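Farkora Neighborhood Reading Room
Progress report to the Minard Fund
Period covered: January through June

Summary

The reading room is open, the roof has stopped leaking over Biography, and we have spent slightly less than we said we would. Members of the board have asked me to check that last figure again. I have, and it holds.

The grant agreement asked for three things by the end of June: a lending collection in working order, evening opening hours, and a homework hour for the middle school. Two are done. Evening hours are half done, in the sense that we are open in the evening but the streetlight outside is not, and people are reluctant to walk toward a dark doorway to borrow a book about shipwrecks.

Collection

We took in about 2000 donated books over the winter. Anyone who has run a book drive will know what arrived. We now hold one of the region's stronger collections of tax guides for years that are over, and a diet shelf whose authors cannot all be right. After sorting, most of the fiction and nearly all of the children's books were worth keeping. The remainder went to the Solís paper depot, which took the encyclopedias only after a second phone call and a change of tone on my part.

Cataloging is finished except for the local history boxes. These contain church cookbooks, high school yearbooks and a typed history of the Asar canal that breaks off in the middle of a flood. We would like to know how it ends. If the Fund has the other half, please send it.

Membership

We have 181 registered members, against a target we set ourselves in a hopeful mood and have since missed. Growth was slow until April, when we moved the sign from the side of the building to the front. I would like to report this as the result of outreach strategy.

Borrowing is heaviest in crime, then picture books, then crime in large print. Poetry has gone out twice, both times to the same household. Overdue notices are now sent by text message, and returns have picked up, along with replies I won't quote in a report.

Furniture and fittings

The furniture line came in under budget. Shelving was bought secondhand from a closing shop in Asar and needed new brackets. The tables are plain and have rounded corners, a point the insurer raised before we did. We looked at a darker finish and decided that every fingerprint in Farkora would be on display by lunchtime. 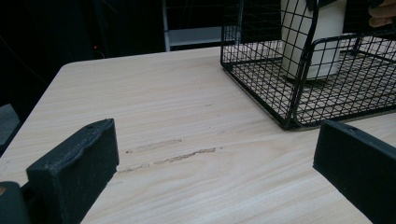
Tabletop in the pale wood-grain finish.

Chairs are still a mixed group. The stacking ones do not stack with each other, and a few have opinions about being sat on. We have set aside what was left of the furniture money to replace the worst of them before fall.

Homework hour

Homework hour runs from 4 p.m. on school days and is now the busiest part of our schedule. We planned for a small group and capped it at 16 once the noise reached the reading corner. There is a waiting list. The school has asked for a second session, and we have said yes in principle, which commits us to finding another adult who remembers fractions.

Problems

The heating failed for 2 weeks in February. The landlord's position was that it had been a cold month. Repairs were eventually made at his expense, and we did not draw on the grant. The streetlight has been reported to the city and has a reference number, of which we are quite proud.

Next period

Between now and December we plan to add the second homework session, finish local history, replace the chairs and hold a sale of duplicates, mainly thrillers. We request no change to the budget. We do ask permission to move the unspent signage money to lighting, in case the reference number turns out to be all we get.

Receipts are attached in date order, apart from the brackets, whose receipt was handwritten and gives no date.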